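Flondeck Adds Tabletop Sorting Sets to Lending Collection

13/04/2024

The Flondeck Resource Library has added a series of tabletop activity sets to its lending collection, following a review of the materials most often requested by member schools and day centers. The sets bring together everyday household items and small containers, and are intended for practice in sorting, placing, opening and putting away.

The new series was prepared by Yayra Asante, head of collections, and Kourosh Soltani, who manages the library's storeroom in Hidomport. A total of 175 sets will be available when lending begins in July. Member organizations may borrow up to 2 sets at a time.

Each set is built around a work surface and a group of objects that differ in size, shape and color. Borrowers are free to decide how the objects are laid out and which tasks are attempted. The library recommends beginning with a few pieces near the middle of the table and keeping the larger containers toward the back, where they remain within reach but leave the work area clear.

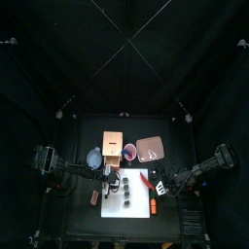
Objects on the tabletop, with the small-drawer box at the back and four dark blocks on the white board.

The light wooden box has drawn the most interest from staff who have looked over the materials. It combines a narrow slot in the top with a small pull-out drawer at the lower front, and Ms. Asante noted that the two openings ask for different movements of the hand.

"A bowl or a tray accepts an object from almost any direction," she said. "A slot asks for more care, and a drawer has to be opened first. We wanted both in one piece."

Bowls, cups and trays were chosen in light colors – among them pale blue and pink – so that they stand out against a dark table. The blocks are meant to be used on the white board for the same reason. Contents vary from set to set, and a printed list will be supplied with each loan.

Funding of $4000 was provided by the Natus Fund, which also supported the library's puzzle collection. Of this amount, $800 has been set aside for replacement pieces. Borrowers are asked to report missing or damaged items when a set is returned – no charge will be made for ordinary wear.

Reservations may be made through the lending desk. Questions about the contents of the sets should be directed to Haoran Long, collections assistant. Organizations that are not yet members may apply at the same desk, and applications received before the end of the spring term will be processed in time for the first loans.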